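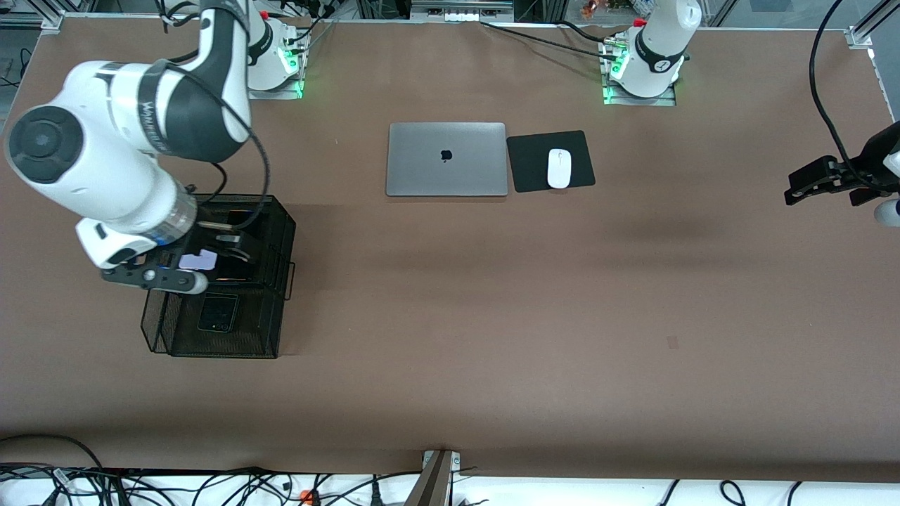 A closed laptop, a mouse on its pad, and a mesh basket for the smaller things.

Search this site Go

Clear Desks Before the July Move
By Beca Sayce

The shared desks on the third floor will be cleaned and moved in July, and everyone who uses one is asked to clear it down to the basics by noon on the last Sunday before the work starts. The cleaning crew will wipe every surface that is bare. They will not lift papers, cups or cables, so anything left out means that part of the desk gets skipped.

The layout we are asking for is simple. The laptop goes at the back of the desk with the lid closed. The mouse stays on its pad beside the laptop. Everything small goes into a mesh basket at the front: pens, sticky notes, erasers, chargers if they fit. A phone can sit in the basket while you wipe down, but please take it with you when you leave.

We have 112 baskets in the supply closet next to the Lurkulow meeting room. They are black wire mesh, all the same size, and there is one for each desk with a few left over. Sign the sheet on the closet door when you take one. If you already have a desk organizer you like, keep using it and leave the new ones for someone else.

Darcy Campbell tried the layout on her own desk in the spring and found that the basket fills up fast. Her advice is to empty it out once a week and throw away the pens that don't write. She got rid of 3 staplers the first time, two of them jammed. Working staplers can go back to the closet. Broken ones go in the metal recycling bin by the freight elevator.

Papers are the larger job. Last year's cleanup left us with 347 folders that had no name on them, and Emrys James spent most of two weeks finding out where they belonged. Please write your name and extension on the front of anything you want kept. Folders without a name will be held in the Urrego room until the end of the month and then shredded.

A few other points that people have asked about:

Monitors and docking stations stay where they are. Idrisa Chege will unplug and label them, so please don't coil the cables yourself.

Mouse pads should be wiped with a damp cloth. The cleaning spray in the kitchen leaves a film on the black ones, and it is hard to get off.

Coats, shoes and umbrellas need to go home or into a locker. Almost 100 lockers are free at the moment. Eluned Parri at the front desk has the keys and will be handing them out every morning from 8:30.

Plants can be left on the windowsill in the Torura room, where they will be watered. Put your name on the pot.

Food should not be left in any drawer, including sealed food.

When the desks are back in place, they will be in the same order as now but turned to face the windows. Your desk number does not change. If something is missing from your basket when you return, check the lost property shelf outside the kitchen first and then email me.

Spare boxes are stacked outside the copy room. Please flatten them and put them back when you have finished unpacking.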